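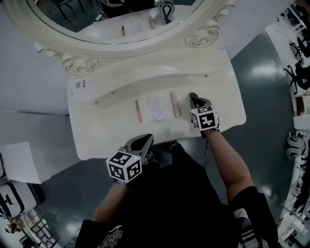 仕事の手を機械に教える人たち

Tramcombeという町の家具の倉庫に、Evamovの作業室があります。私は四月にそこを訪ねて、三人の方に話を聞きました。話は英語でしたので、日本語の文は私の訳です。私の日本語に少し固いところがあれば、お許しください。

Evamovは、ホテルや貸し部屋の片付けと準備を引き受ける会社です。働いている人は700人ぐらいいます。二年前から、部屋の小物を並べる仕事の一部を、Nugrohoという名前の自動化の計画で機械に任せる準備をしています。作業室では、社員が両手にグリッパーを一つずつ持って、鏡のついた白い化粧台の上で小物を動かします。その動きが記録になり、機械の学習に使われます。

Hiba Zeinさんは、客室の係を13年しました。今は作業室で働いています。最初に呼ばれたときの気持ちを聞くと、少し考えてから答えました。

「うれしくはありませんでした。自分の仕事を機械に渡すために、自分が教えるのですから。夫にも三日ぐらい言いませんでした。でも、部屋の仕事で腰が悪くなっていましたし、断ったら次に何があるか分かりませんでした。」

今はどうですか、と私は聞きました。

「今は、手のことをよく考えます。平たい物を台から取るとき、指なら爪を入れます。グリッパーには爪がありません。だから先を台につけて、横から近づけます。こういうことは、前は一度も言葉にしたことがありませんでした。夜、家で皿を洗うときも、同じことを考えてしまいます。」

化粧台は、練習の台の中で難しいほうだそうです。鏡に台の上の物が映るので、画像の中では同じ物が二度見えます。技術の担当のKarim Smadiさんは、この台を選んだ理由をこう話しました。

「客室には必ず鏡があります。鏡のない台だけで学習させると、ホテルに行った日に困ります。グリッパーについている白い箱には黒い模様があって、それで手の位置を計算します。人の手の速さはみんな違いますが、私は直しません。Hibaさんは遅くて、とてもきれいです。若い人は速くて、よく落とします。両方の記録が必要です。」

記録は一回が短く、一つの並べ方を20回くり返してから、次の並べ方に変えます。Zeinさんは、このくり返しが一番つらいと言いました。「客室では、終わったらドアを閉めて、次の部屋に行きます。ここでは、きれいに並べた物を自分でくずして、また始めます。体は楽になりました。でも、終わったという気持ちがなかなか来ません。」

給料についても聞きました。作業室の時給は客室より少し高いですが、チップがありません。Zeinさんの計算では、夏は客室のほうがよく、冬は作業室のほうがいいそうです。

Fouad Sfeirさんは現場の責任者で、勤務の表を作っています。会社は、機械が入っても人を減らさないと説明しています。私がそのことを聞くと、彼は紙の表を机に置きました。

「私が知っているのは、次の五か月の表だけです。その中では、だれの名前も消えていません。その先のことは、私も上の人に聞いています。返事が来たら、みんなに同じ日に話します。うわさで知るのが一番悪いですから。」

彼が心配しているのは、人数よりも仕事の中身だと言います。小物を並べる時間は、客室の係にとって、少し息をつく時間でもありました。重いベッドの仕事のあと、立ったまま静かに手を動かす時間です。機械がそれを取ると、人に残るのはベッドと浴室だけになるかもしれません。Sfeirさんは、係を交代で作業室に入れる案を出しました。この案はまだ決まっていません。

「Karimはいい人ですが、腰で働いたことがありません」とSfeirさんは言いました。Smadiさんは隣で聞いていて、「それは本当です」と答え、そのあと二人はしばらく交代の時間のことで言い合っていました。私の質問はそこで止まりました。

帰る前に、Zeinさんに、機械が自分の動きで働くところを見たいですか、と聞きました。

「見たいです。私の並べ方には癖があります。細い物をいつも少し斜めに置きます。前の上司に何度も注意されました。機械も斜めに置いたら、上司に電話します。」

聞き手・訳 Iida Koivisto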